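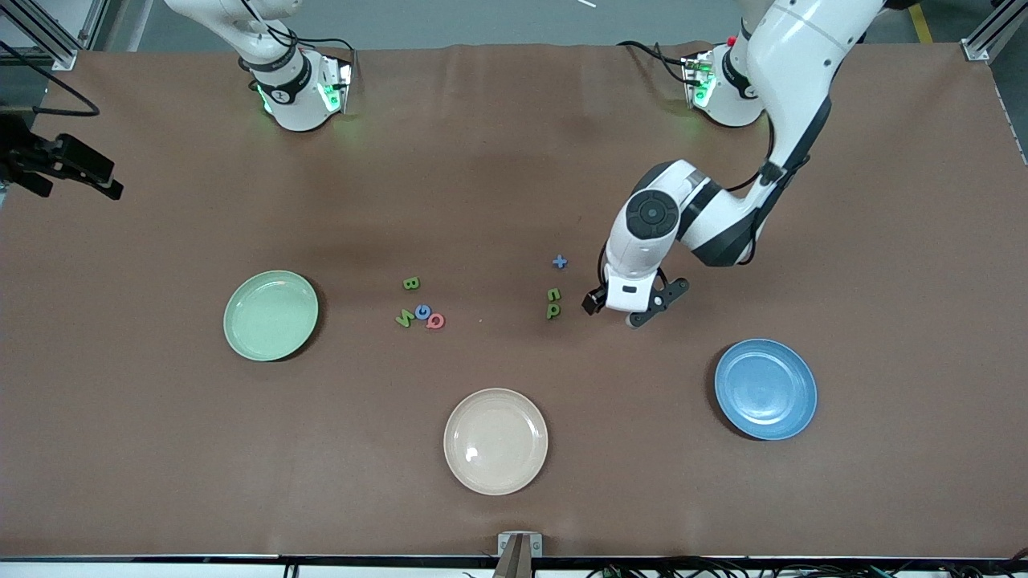
Table-clearing bench, both arms. Three plates, seven small pieces to sort.

Parsa household chores project – progress note for Orside
August
By Kusum Yadav, Tendorholm

Quick one as Yogesh needs this before the budget call. Full tables to follow.

Where we are. 1399 attempts logged on the sorting task this period, up from 740 last time. Job is simple to say: pick small letters and signs off the table, put each on the plate it's told. Stand-in for clearing up after a meal or tidying a kid's craft table. 773 of the 1399 finished with no help from a person. Better than spring, still not something you'd leave running while you went to the shops.

What goes wrong. Mostly the pick. Pieces lie flat and the fingers come in a touch high, or shove the piece along. Pieces close together are worst – arm goes for one letter and gets its neighbour. Colour is fine on the whole. Green on the green plate still confuses it now and then, Pankaj is looking at teh lighting.

Plates themselves: lifting and stacking not started. Was down for this period, has slipped. Sorry. Two-arm handover works slowly, no numbers worth giving yet.

Shop-floor side (Ular, returns bench). One visit made. They want mixed small parts put into trays, so much the same problem. Their staff do it far quicker than we can and will for a good while. I would not promise them anything before the new year.

Spend. On plan apart from replacement finger pads, which wear faster than we costed. May need to move a bit across from travel.

Next: tight clusters first, then plate lifting, then second visit to Ular. Would like a decison on the extra bench by end of the month please.

K.

Comments (3)

Yogesh Bhatt: Thanks. Can you split the 773 by single pieces and clusters? The board will ask.

Aslı Tuncer: Pads – try the softer ones we had on the cutlery job, I've got a box left.

Pankaj Pal: Lighting test half done. Matt plates look easier than shiny ones so far, don't quote me.

Contact: Parsa project office, Tendorholm | © Tendorholm | Back to top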